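Trustemeck Paired Handheld Grippers
Sold as a left and right set, cables included

Support
Downloads
Method note

The Trustemeck pair is for labs that want two-handed manipulation data and don't want to book time on two robot arms to get it. You hold one in each hand and do the task. What comes out is a trajectory for each gripper, plus jaw opening, in a format the Mellor training scripts read without persuasion.

In the box: left gripper, right gripper, two cables, top bracket, a printed quick start sheet that is mostly correct. The corrected one is under Downloads.

What we tested

Our method note with Akov asks a dull and useful question: how much does a policy trained only on handheld demonstrations lose when the demonstrator gets bored? We recorded 309 demonstrations over 13 tasks, with 4 operators. Each operator worked in blocks of 40 minutes and was then allowed outside.

Rigid objects were fine. Policies trained on late-block recordings did nearly as well as those trained on early ones, and the operators' complaints had no measurable effect. Fabric was another matter. Late in a block people start pinching wherever the jaws happen to be, and the policy faithfully learns to do the same.
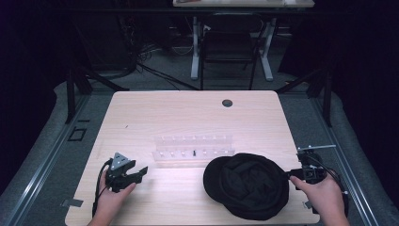

Fabric tasks now get their own recording protocol, and we recommend you use it from the first day. The rule is to approach slowly and commit to one contact point before the second hand joins in. A soft cap is a good teacher here - with the right jaw at its rear edge and the left still open over bare wood, there are folds all over the crown offering themselves as worse ideas. Label the first contact by hand. It's tedious, and it recovered most of what boredom took away.

Compatibility

Works with Takia mounts, old and new pattern. The old pattern needs the adapter plate, sold separately, for which we are sorry but not sorry enough to include it.

Lead time and pricing on request. The sales inbox is read every Wednesday.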